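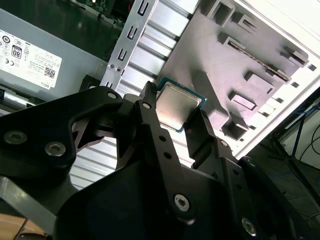
Mitra Salehi 认为硅脂"磨合期"这件事没什么好争的：涂上去，头几天温度偏高，用一阵子自己会降下来，她装过的机器都这样，Cilloler 的说明书上也这么写，200 小时，白纸黑字。她在上一页的空白处用铅笔批了一句，"测都没测够时间就下结论，不算数"。

批得有一半道理。上一页我确实只跑了一个下午。所以 5月23日 这一页从头写，把这段时间零零碎碎的记录并到一起，以后别人翻到也省得前后对。

先把要查的东西写窄一点。我不关心哪支硅脂好，也不关心 Dredo 那款散热器值不值那个价。我要查的只有一句话：同一次涂抹，不拆不动，通电用满 200 小时之后，满载温度会比刚涂完时低，而且低的幅度能让人看得出来。说明书上给的幅度是 2 度。别的说法（"越用越服帖""微孔会被填满"之类）都没法在我们的台子上验证，不理它。

我不信的理由先摆出来，免得写着写着变成事后找补：

- 2 度太小了。早上开门和下午太阳晒到西墙，屋里的差别都比这个大。
- 说"用一阵子就降了"的人，几乎没有一个记过室温。
- 新机器头几天在装系统、打补丁、建索引，后台一直有活，温度高跟硅脂没关系。过几天后台消停了，温度当然下来。
- 风扇曲线会改。有人嫌吵调低，有人嫌热调高，调完就忘了。

这几条里随便哪一条，都够造出一个"磨合期"来。

### 做法

同一块板、同一颗处理器、同一个散热器，风扇固定转速，不走曲线。每次满载跑 600 秒，只取最后一段的平均值，前面爬升的部分扔掉。记录的数是核心温度减进风温度。进风探头用胶带贴在散热器前面，不贴机箱外壳，外壳那个位置我试过，手一靠近就跳。

进风温度的问题跟 Bahman 扯了很久。他主张干脆把屋里空调定死，这样就不用减了。我的意见是空调定死和屋里温度定死是两码事，出风口正对着谁谁知道。最后两样都做：空调定着，差值也照减。

系统那边关掉自动更新、关掉索引、断网。Amirhossein 提醒我把电源计划也锁了，不然处理器会自己降一点频，功耗一变，温差跟着变，那就白测了。这一条我原来漏了，上一页的数因此全部作废，已经在那一页打了叉。叉打得很大，请不要再引用。

功耗用墙插表另记一列。墙插表的读数包括电源自己的损耗，绝对值别当真，只用来看前后几次是不是同一个负载。如果哪一次的墙插功耗明显不对，那一次整行划掉，连温度都不要看，看了就会舍不得扔。

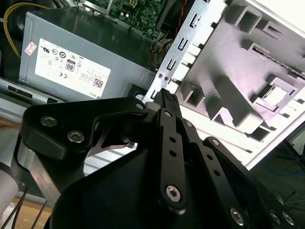 扭矩也得说一下。我们以前上散热器都是凭手感，对角拧，拧到底再带一下。凭手感的问题是两次装出来的压力不一样，硅脂层厚度就不一样，这个差别足够把 2 度淹掉。这次用了扭力批，四颗螺丝分三轮上到位。扭力批的刻度准不准我没校，但同一把批子设同一个值，前后总归是一致的，要的就是这个一致。

涂法统一用中间一粒，压开，不刮。Mahsa 觉得刮平更好，她可能对，但那是另一个题目，另开一页。

### 结果，先说不好看的

第一轮做到一半废了。有人（没写名字，本子上也没签）在晚上把机器关了，第二天我来才看到。关机本身不要紧，要紧的是我不知道它停了多久，累计的时数就对不上了。已经在电源线上挂了牌子。请看牌子。

第二轮从头涂，跑满。

刚装完第一次测出来的差值，和最后一次的差值，确实是后者低。低多少呢，比说明书讲的那个数小，但也不是零。看到这里 Mitra 大概要说"你看"。先别急。

我把中间每一次都画在坐标纸上（贴在背面），线是上下抖的，抖的幅度和首尾的差别差不多大。要是我挑第三次当起点，结论就成了"越用越热"。要是挑倒数第二次当终点，什么都没发生。一条抖成这样的线，首尾各取一点，连起来说它在下降，这种事我不干，也希望大家别在给客户的单子上干。

还有一个对照，是 Amirhossein 坚持要做的，我原先嫌麻烦：同样的涂抹，装好以后不通电，放着，放够同样长的时间再测。假如降温是"使用"带来的，冷放的这一份就不该降。结果冷放的那份跟通电的那份看不出区别。两份都比刚装完低一点点，低得都在抖动范围之内。

所以就算真有什么在变，也更像是压力之下硅脂慢慢往外挤，层变薄了，跟通不通电、热不热循环未必有关系。我说"更像"，证据就一份冷放样本，不够。写在这里是为了以后有人愿意接着做。

### 跟 Soltani 那边的往来

打过电话问 Soltani，200 小时这个数怎么来的。接电话的人很客气，先说是厂里的标准测试，问标准是哪份，说要查一下，后来回的邮件里附了一张图。图上有一条很漂亮的往下走的曲线，横轴标了小时，纵轴没有刻度。我回信问纵轴，到现在没有下文。

我不觉得他们在骗人。卖东西的人手里拿的也是上家给的图，上家手里的图又不知道是谁画的。但一张没有纵轴的图贴在我们墙上，新来的人就会当真，所以我把墙上那张揭下来了，夹在本子后面。谁要看自己翻。

Caswood 那批机器的验收单上现在还印着"满载温度在磨合期后会进一步下降"。这句建议删掉。我们拿不出依据，客户要是真在八月打电话来问为什么没降（八月的室温摆在那里，十有八九是升的），我们没有话可以回。单子上写验收当天的差值、当天的进风温度、风扇转速就行了，这三样我们都量过。
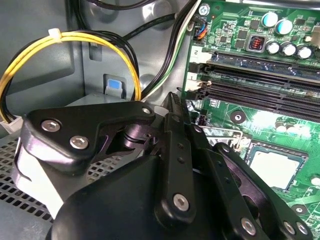
顺带把另外几条流传很广的说法也列一下，都没测，别当结论，只是记下来哪些值得测：

**"硅脂一年一换。"** 我手上拆过的旧机器里，有的干成粉，有的还软着，看不出跟年头有整齐的关系。怀疑跟牌子、跟机器放哪儿关系更大。换一次要拆一次散热器，拆装本身也有风险，塑料卡扣老了一掰就断，修卡扣比换硅脂费事多了。我的习惯是温差没变坏就不动。这是习惯，没有数据。

**"多涂总比少涂好，多的会挤出来。"** 挤不挤得出来看稠度。Cilloler 这支偏稠，室温低的时候更稠，挤不动就留在里面了。Bahman 说把管子先焐一会儿再挤，手感确实好些，温度有没有差别没量。

**"酒精要用高浓度的，不然会留水。"** 有可能，但擦完总要晾，晾够了我看不出差别。不愿意晾的人用什么浓度都一样要出事。

**"风道朝后吹一定比朝上吹好。"** 每个机箱都不同。我见过前面板几乎不透气的，朝哪吹都没用，把前面板卸了立刻就好了。这一条最容易测，下回谁闲着可以先做这个，探头和扭力批都在左边抽屉。

### 关于怎么读这些数

Mahsa 看完草稿问了一句挺要紧的：你说抖动盖住了差别，那你做多少次才算够？我没有现成的答案。按现在抖的程度，真想看清 2 度，重新拆装的次数得多得多，同一次涂抹里反复测不顶用，那只能说明这一次涂得怎样。拆装一次连擦带晾带上螺丝，加上跑满时间，占一台机器好些天，台子上还排着别的活。

所以这一页的结论只能写到这个份上：在我们的条件下，没有看到说明书讲的那个幅度；有没有更小的，不知道。"没有看到"和"没有"是两句话，上次有人把我写的前一句抄成后一句发出去了，这次请照抄。

另外，探头。两支探头放在同一杯水里，读数对不上，差得不多，可是跟我们要找的东西是一个量级。我给其中一支贴了红胶布，所有的差值都用红胶布那支的进风读数，从头到尾没换过。谁要是为了别的活把它借走，请还回来，也请别"顺手"把红胶布换到另一支上去。水杯对比是在 35 度的水里做的，屋里没那么热，在实际进风温度附近差多少还得再做一次。

给 Mitra 的回话，写在这里省得再在页边上挤：时间这回给够了，你批的那条我认。"我装过的都这样"那条我不认，除非你当时记了室温。你要是有旧本子，拿来，我帮你减。

### 没做完的

- 冷放样本再做几份，一份不成样子。
- 红胶布探头在室温附近重新比对。
- 扭力批送去校，或者至少借一把别的对一下。
- Caswood 验收单那句话，等 Amirhossein 点头再删，模板在他那里。
- Dredo 散热器底座拿直尺靠过，透光，中间略凸还是边上略翘没看清，换个好点的尺子再靠。如果底座本来就不平，上面关于硅脂层厚度的猜测要重写。
- Soltani 的纵轴，再催一次，催不到就算了。

坐标纸背面那几个圈是咖啡杯印，没有数据点。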